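Course notes, unit 3: Plaiting, Twining and Coiling
Fiber Crafts for Beginners, taught by Slamet Govindasamy

Welcome back! Last time we spent the whole session soaking and sorting, and I know some of you were itching to start weaving. Now we get to the good part – making the fibers hold each other up.

Almost every basket you will meet uses one of a few basic moves. In plaiting, the strands all do the same job and pass over and under each other. In twining, two strands twist around each upright as they travel. In coiling, a bundle is wound in a spiral and stitched to the row below, so it feels more like sewing.

My favorite thing about all this is how much the spacing matters. Pack the rows and you get a stiff wall that will hold grain. Open them up and the same material turns light and springy, lets air through, and takes far less fiber. Fruit baskets are often made this way, and a braided strand gives you a lovely thick line to work with.

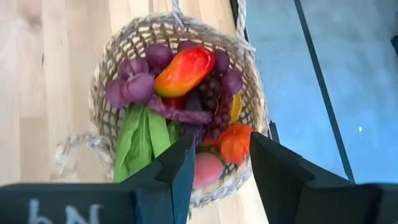 Handles

A handle carries the whole load, so please don't leave it for the last five minutes! Run the ends well down into the wall before you turn them back. Twisted rope is forgiving for a first try: twist each strand to the right, then lay the strands together to the left, and they lock.

For next time

Read the Skevorham chapter on rims (Tarmo Stankevičius has the spare copy). Cut 62 stakes, all one length, and bring them dry. Your sample can be up to 100 rows, but a small neat one will teach you plenty. Studio opens at 9 a.m.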